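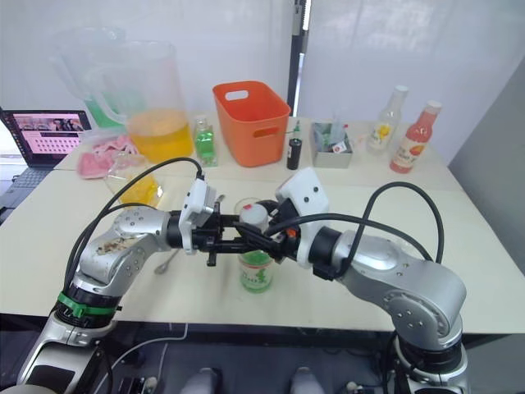
One reader wrote in to ask whether *The Jodora Manifest* spoils the second book if you pick it up first, and why this article used to call it a trilogy. It doesn't spoil much, and the trilogy business was my mistake. There are two novels and a short story, and I've fixed the wording. I've also taken the chance to redo the rest of the page, which had gotten messy.

# The Jodora Manifest

*The Jodora Manifest* is a sea adventure novel about the search for a cargo ship that was reported sunk twice, in two different oceans. It came out in paperback from Curnside Press and is the first of the two Liao Strait novels. The sequel is *Esard Light*. I've read the first one more times than I'd like to admit, so expect me to wander a bit.

## Plot

**Spoilers from here down to Setting.**

The book opens in an insurance office, of all places. A claims clerk is clearing out old files before a move and finds two payouts for the same freighter, the *Jodora*. One says she went down in a storm off the Liao Strait in February. The other has her burning at anchor several months later, half a world away. Both claims were paid in full, and both have the same captain's signature at the bottom.

The clerk takes this to her boss, who tells her to shred it. She doesn't (obviously, or we'd have a very short book!) and ends up on a mail boat heading for the strait with the ship's manifest sewn into the lining of her coat. The manifest lists 196 crates of machine parts. One line has been typed over so many times that the paper has worn through, and that hole drives pretty much the whole story.

At the strait she hires a salvage diver who has been thrown out of every port on the coast. The two of them find a wreck at the right spot in 65 feet of water, and it's the wrong ship. Same length, same name painted on the stern, but the engine is a type that hadn't been built yet when the *Jodora* was launched. I love this chapter. The diver works it out by touch in bad visibility, and you get there maybe a sentence before he does.

From there it turns into a chase. A shipping firm wants the wreck left alone, a retired harbor pilot wants to sell them a chart, and the captain, who is supposed to be dead twice over, is running a chandlery on the island of Esard under his own name. He hasn't even changed the spelling. The last third takes place on Esard during a week of fog, and the real *Jodora* finally turns up in a place I won't give away even under a spoiler warning.

## Setting

The Liao Strait is made up, and so is Esard, but both are worked out in a lot of detail. There's a map in the front of the paperback showing the channel, the sandbars, the old signal station, and the ferry route. The map and the text disagree in at least one spot: the clerk walks from the signal station to the harbor before breakfast, and by the map's scale that would be a hike of 18 miles over a ridge. Some readers think the map is supposed to be wrong, given how much of the plot is about faked paperwork. I think somebody drew the scale bar in a hurry.

The year is never stated. People send telegrams, and the mail boat still burns coal, but the diver's equipment seems a little newer than that. I've seen people argue for dates twenty years apart and both sides had decent evidence.

## Style and structure

Each chapter starts with a piece of paperwork — a bill of lading, a weather log, a page of somebody's expense account. They look skippable. Please don't skip them! The captain's handwriting is described in the very first one, and if you remember how he makes his sevens you can catch him a long way ahead of the clerk.

The clerk narrates, and she's dry and cranky and good company. She gets seasick in nearly every boat she boards. The diver hardly talks at all until Esard, where he gets a long story about a sunken dredger that has no connection to the plot that I've ever been able to find. It's still one of the best bits in the book.

There isn't much gunplay. There's one shot fired, and it hits a barrel of lamp oil.

## Editions

The first paperback has a gray cover with the title in red. A later printing has a green cover, resets the type, and drops the map, which is a real shame. The green one also fixes a mix-up in chapter 13 where the mail boat leaves harbor on a falling tide and arrives back, in the same paragraph, on the same tide going the other way.

If you're buying used, check that the last page is there. The final document sits alone on the back leaf after the blank pages, and in gray copies the glue tends to give up right at that point. I owned the book for years before I knew that page existed, and it changes how you read the ending.

## Sequel and short story

*Esard Light* picks up the following winter with the diver as narrator, so it has a completely different sound. It's the longer book by more than a hundred pages and slower to get going. The lighthouse on the island has started showing a signal that isn't in any of the light lists, and the clerk gets a letter asking her to come back. You can follow it without the first one, but the scenes in the chandlery won't mean as much.

"The Second Signature" is the short story. It covers the captain's side of the first sinking and runs about as long as one chapter. The green printing includes it at the back. Read it last. It gives away the worn-out line on the manifest in its opening paragraph.

## Things this page still needs

- The order of ports on the freighter's original route. I have most of it, but the expense account in chapter 4 and the weather log in chapter 9 put two of them in opposite order.
- Whether the harbor pilot in *Esard Light* is the same one. He has a beard in the second book and the first doesn't say.
- Page references for the gray edition. All of mine are from the green.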